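Chapter 8
Rules for the Working Cell

After studying this chapter, the reader should be able to:
state the purpose of a cell rule book;
tell a binding rule from a recommended practice;
explain why a task is approved in simulation before it is run on the floor;
complete a change record.

8.1 Why rules are written down

A robot arm repeats what it has been told to do. The people who share a building with it do not behave in so regular a way, and most of the rules in this chapter are concerned with the point at which the two meet. When the Jillamham works was first fitted with arms, each shift kept its own habits on speed, reach and the placing of boxes. The review carried out that August found 33 differences in practice between shifts, none of which had been recorded.

The rule book that followed, known as the Ustside Code, has 111 clauses. Some are binding and use the word "must". Others are advice and use the word "should". Students are expected to keep to this wording in their own written work.

8.2 Approval in simulation

Under the Code, a new pick-and-place task must first be run in a simulated cell. The model must include the arm, its base, the work surface and any container from which parts are taken or into which they are placed. It should also include the surrounding workshop, so that walkways and neighbouring equipment can be considered at the same stage. 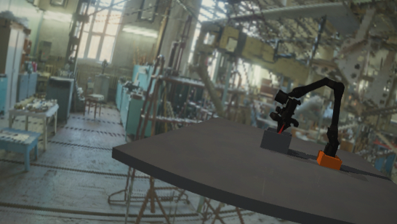
The reviewer must check the path of the gripper near the rim of any container, and the clearance between the container and the base of the arm. Speed limits are set only when both checks have been signed. At the Jerkby site, 1582 simulated runs were logged before the first task was released, and the records were kept with the cell for later inspection.

Approval lapses if the gripper, the container or the position of the base is changed. A change record (form Berrada 8) must then be opened, and the task returned to simulation. Section 8.3 sets out how the form is completed and who may sign it.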